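Ketetti releases new two-arm planner for soft objects

Ketetti, the software company from Zaltedport, has released version 3 of its motion planner Zesteck. The new version is made for tasks where two robot hands must hold the same soft thing, for example a bag, a cloth or plastic film.

Older versions planned each arm alone and compared the two paths afterwards. Zesteck 3 makes one plan for both arms and renews it 20 times per second, using the newest camera data. If the film moves in a way the model did not expect, only the fingers are planned again – the arms keep their path. According to the company, this takes 80 per cent less computing time than a full new plan.

The perception part, called Asadi, was also rewritten. It now follows the edge of transparent material, which was a weak point in version 2. Users of version 2 can keep their hand settings, but the camera calibration must be done again.

The update can be downloaded from November. A tool for replaying recorded runs will come later.

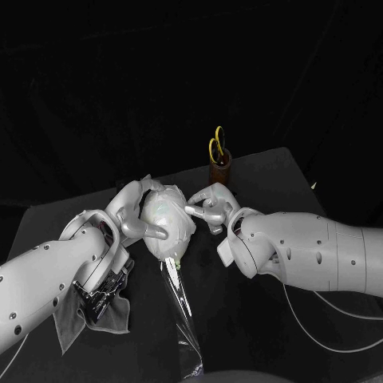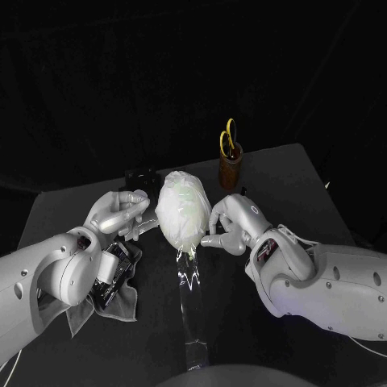
Two-handed work on a bundle in white plastic, with a long clear strip of film running down from it.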